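Stovow Shared Workshop
Progress report to the Semwal Small Grants Programme
Reporting period: second quarter of the award
Prepared by: Danica Paulík, project lead

1. Purpose of the award

The grant supports a members' build in which a robot arm operates household equipment made before push buttons and screens. The first appliance chosen was a rotary telephone. Dialling one asks for a circular movement against a spring, a firm stop at the end and a clean release, and each of these has to be right before a digit is registered. The telephone is not connected to a public line. Its pulses are counted by a small board built by Tihomir Nikolovski, and the count is taken as the result of each attempt.

2. Work completed

The bench layout was settled early in the period. The telephone is held in a C-clamp on a marble-patterned panel laid over the slatted aluminium table. Earlier trials with adhesive pads were abandoned because the telephone crept a little with each turn of the dial, and the recorded positions were out of date within a few attempts.

Two methods of turning the dial are being compared. In the first, the gripper holds a thin wooden dowel and places its tip in a finger hole.

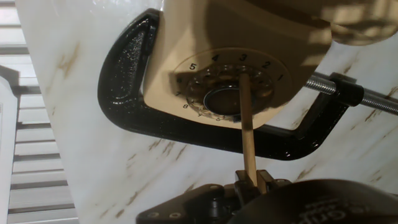
The dowel method has the advantage of reach, and it keeps the bulk of the gripper away from the telephone. Its weakness is flexing. On the longer digits the tip tends to ride up the edge of the hole before the stop is reached, and the dial returns early. Nyokabi Kimaro has rewritten the path so that the wrist follows the arc more closely and presses slightly inwards throughout. Digits one to six are now dependable. Seven and above are not, and work on these continues.

The second method uses a multi-fingered gripper directly on the dial, with no tool between the two.

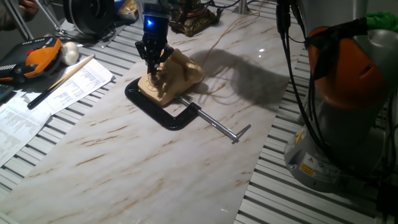

Progress on this side has been slower than planned. The controller's force settings were too coarse for a light plastic dial, and a good part of the period went on finding values that would turn it without strain. Zinhle Nkuna now keeps a printed table of settings at the bench, and changes are written on it by hand before they are entered in the program. Members found this easier to follow than the electronic log – the log will still be kept for audit purposes.

In total, 281 dialling attempts were recorded across both methods. A full breakdown by digit will be supplied with the final report, once the board's counts have been checked against the written notes.

3. Fixing and alignment

The clamp has brought its own questions. If it is tightened too far, the body of the telephone may be marked; if too little, the alignment is lost. The angle also matters, as the wrist must be able to approach the dial without meeting the clamp or the handset. 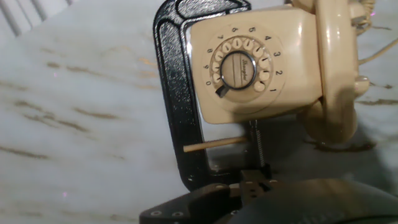

A start-up check has been introduced in which the wrist camera finds the centre of the dial before any movement is allowed. It takes around 9 seconds and has removed most of the errors previously put down to the program. Vesna Vukčević has asked that the same check be repeated after every change of tool, and this has been adopted.

4. Expenditure

Spending remains within the approved budget. The equipment line was underspent, as the clamp and dowels came from existing workshop stock. The project requests permission to move part of this balance to the purchase of a second telephone from Lotness, so that members may practise on one while the other stays in position.

5. Next period

Work planned:
Reliable dialling of seven, eight, nine and zero with the dowel
A complete number dialled without a pause for correction
Lifting and replacing the handset, subject to the safety review
An open evening for members in December

The safety review is the main risk to the timetable – the reviewer's visit has been moved once already, and handset work will not begin until it has taken place. A revised date will be sent to the programme office as soon as it is agreed.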